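鼻用红光仪到底有没有必要配合鼻喷激素?求有经验的说说

楼主 Roklow
过敏性鼻炎,尘螨阳性,病程比较长。十一月开始用 Flonen 的鼻用光疗仪,双探头,插入鼻孔,每天两次。目前鼻喷激素没停。想问三个问题:
一、光疗和鼻喷的先后顺序有没有讲究;
二、探头的输出有没有办法自己粗测;
三、症状评分怎么记才有参考价值。
不讨论品牌优劣,也不要发购买链接。

2楼 陶瓷滤芯
顺序问题先答。我的做法是先盐水冲洗,擤净,做光疗,最后喷激素。鼻腔里有分泌物时光会被散射和吸收一部分,药液同理。说明书上如果另有规定,以说明书为准。

3楼 Fahad Pirzada
不同意2楼的部分说法。薄层水样分泌物对红光的吸收很小,可以忽略;真正有影响的是黏膜肿胀,探头进不到位,照的全是鼻前庭的皮肤。肿得厉害的时候做光疗意义不大,先把肿消下去再说。
另外,我对这类设备整体持保留态度。查到的研究样本量都偏小,对照组设计也参差不齐,有的假照射组连发热感都没有模拟,受试者很容易猜出自己在哪一组。

4楼 陶瓷滤芯
回3楼:水的吸收确实小,但脓性或黏稠分泌物另算,我说的是擤净,没有限定水样。肿胀影响到位这一点同意。

5楼 Roklow(楼主)
我早上肿得最明显,晚上好一些。那早上那次是不是可以往后挪?另外我基本每晚都喷药,不敢断。

6楼 Cempaka Hidayat
可以挪,没有证据表明必须固定在起床后。两次之间隔开几个小时即可。
激素不要自己停。鼻喷激素起效慢,停药后反弹也慢,中间有一段时间你会误以为是光疗在起作用。要减量,找开药的医生商量,减之前先有一段稳定的基线记录。

7楼 Tirta Ismail
说第二个问题。家用条件下测绝对功率基本做不到,只能测相对衰减。需要一个硅光电二极管、一个1 kΩ电阻、一块能读毫伏的万用表。二极管反偏,串电阻,读电阻两端电压。要点如下:
探头与二极管的距离必须固定,用套管或夹具,手扶的重复性很差。
遮光,室内灯光会直接叠加进读数,先记暗读数再扣除。
开机后等读数稳定再记,LED升温后输出会下降。
每次测量的供电状态一致,电池款要充满。
测出来的数只能跟自己以前的数比,不能拿去和标称的毫瓦数对照。
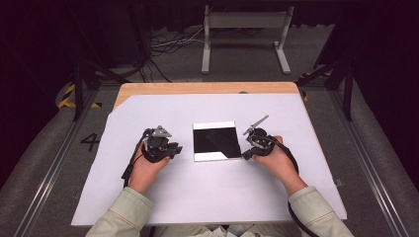

木桌台面,铺白色衬底

衬底用哑光的,镜面或光面台面会有反射,角度稍变读数就跟着变。

8楼 Libor Baláž
补充7楼:电阻取1,000欧没有问题,前提是光电流不大。如果读数接近偏置电压,说明已经饱和,换小一档的电阻。很多人测出来“半年没有衰减”,就是一直在饱和区里读数。
还有,不要用手机的光线传感器代替。那个传感器按人眼响应修正,红光段灵敏度低,量化台阶也粗。

9楼 Fahad Pirzada
测衰减我没意见,但测完能说明什么?探头输出下降一成,症状会有可分辨的变化吗?剂量和效果的关系都没有弄清楚,测这个属于在错误的环节上提高精度。

10楼 Tirta Ismail
能排除故障。我手上那台 Stikovness 的左探头就是这样发现的,肉眼看两边都亮,读数差一倍多,返修换了探头。如果不测,我会一直以为是左鼻孔效果差。

11楼 Fahad Pirzada
作为故障排查可以接受。

12楼 Fredy Rivadeneyra
第三个问题。用鼻部总症状评分,四项:鼻塞、流涕、鼻痒、喷嚏,每项0到3分,满分12。每天固定时间打分,我是晚上九点,回顾过去一整天。不要看前一天的分数再打。
同时记下当天用了哪些药、有没有换洗床单、有没有开窗。尘螨阳性的人换季收拾被褥那几天分数会突然升高,不备注的话以后看不懂。
我记录的第一个22天全部作废,因为中途加了口服抗组胺药又没有写日期。

13楼 Roklow(楼主)
谢谢。已经把早上那次挪到上午十点。评分从周六开始记,基线期先不动激素。基线期光疗要不要停?

14楼 Fredy Rivadeneyra
理论上要停,否则没有对照。

15楼 Cempaka Hidayat
我觉得不必追求完整的对照。单人、不设盲,停了再开,得到的也是带预期效应的数据。保持现有方案记两周,看波动范围有多大,比停掉更有用。

16楼 Fredy Rivadeneyra
那得到的只是“光疗加激素”的波动范围,回答不了楼主标题里的问题。标题问的是光疗要不要配合激素,总得有一项变动。

17楼 陶瓷滤芯
停光疗比停激素风险小,要动就动光疗这一项。

18楼 rahman_op
插一句,有人用过 Rahman 那款单探头的吗?探头直径比较粗,插入后有压痛,鼻中隔偏曲的一侧基本放不进去。

19楼 Libor Baláž
有压痛就不要硬放。偏曲明显的先做鼻内镜看一下,反复摩擦容易糜烂出血。具体型号的问题另开一帖,别在这里歪楼。

20楼 Roklow(楼主)
决定按17楼的办法:激素不变,光疗停两周再恢复,评分全程记录。二极管已下单,到货后先测暗读数,测完把两个探头的数贴上来。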